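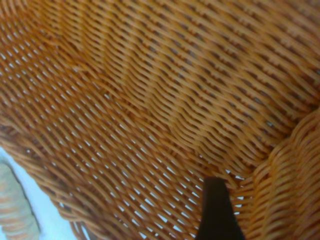

Wicker, close up: the old dinner-table standby.

What Happened to the Bread?

My grandmother had a rule about restaurants, and she stuck to it for as long as I knew her. If the bread came before the menus, she would come back. If it came after, she would think it over. And if it had to be asked for, she would finish her meal politely, leave a decent tip, and never mention the place again.

I thought of her in August, when my husband and I drove Route 136 from Lakel down to Erndale with no plan beyond eating our way along it. We sat down in seven dining rooms in all, most of them the kind with paper placemats and a pie case by the register. Two of them brought bread to the table without being asked. The others were kind and the food was mostly good (I still think about the whitefish in Skallden), but there was a small quiet stretch after we ordered, with our hands in our laps, that I don't remember from when I was young.

It's easy to see how it happened. Flour went up, butter went up more, and a lot of rolls were going back to the kitchen with one bite out of them, which no cook can do anything with. Then plenty of people stopped eating bread, or said they had. One owner in Skallden told me she held out until a winter when she was throwing away a full trash bag every Saturday night. She cried a little, she said, and then she took the rolls off and put them on the menu for three dollars, with honey butter, and hardly anyone ordered them. People who would happily eat four rolls for free will not pay for one. I know because I am one of those people.

Still, I think something went out of the meal. Bread gave you a job. It gave children something to tear up and grown-ups something to pass, and passing things is how a table of relatives who haven't seen each other since Easter gets started talking. You say, would you like the heel, and your cousin says no, you have it, and after that the two of you can manage a conversation about her knee. A phone doesn't do that, and neither does a glass of ice water, though I have tried to make the lemon wedge last.
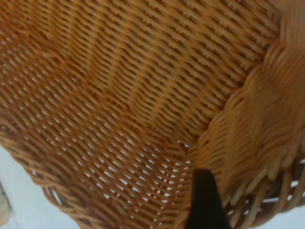

A server at the Gallagher House in Erndale told me I was being sentimental, and that I had never had to fold napkins for a full room on a Sunday. She said the bread was the first thing people complained about, too cold or too hard or not enough of it, and that when it left the table her shoulders stopped hurting. "You miss it because you weren't carrying it," she said, and then she brought us some from the back anyway, with the good butter.

I have no argument with her. The Gallagher House is one of those places that hasn't changed its curtains since I was in braids. Erndale has 541 people in it according to the sign, and on a Friday you would swear they were all in that room. The rolls are a plain yeast roll, a bit sweet, brushed with butter when they come out, and the recipe is on an index card so stained that the amount of salt has become a matter of opinion.

What I brought home from that trip – besides a jar of pickled beets I didn't need – was the notion that if restaurants can't afford the bread anymore, the rest of us might take it up. We've been doing it at our house on Sundays. Nothing fancy, often just a loaf from the supermarket warmed up in the oven, but it goes out first, before anything else is ready, and people drift in from the other rooms without being called.

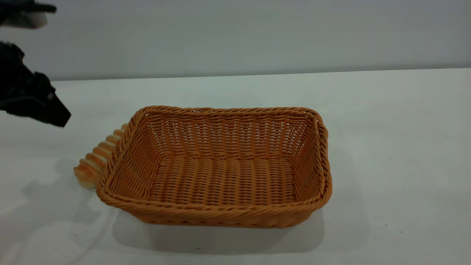 Putting It Back on the Table

If you'd like to try it, start smaller than you think. One loaf will do for six people if there is a real supper coming behind it. Warm it at a low heat, wrapped in foil, and take the foil off for the last few minutes so the crust wakes up.

Set the butter out early, well before you light the oven. Cold butter has ruined more bread than bad baking ever did, and I'd sooner go without than watch somebody tear a hole through a nice soft slice.

A clean dish towel keeps everything warm and catches the crumbs, and you can shake it off the back step afterward for the birds. Leftovers make fine French toast, or croutons if you're the organized type. My own mostly get eaten standing up at the counter around ten at night, with whatever butter is left.

Letters to the editor are welcome by mail or at the front desk | © All rights reserved | Back to top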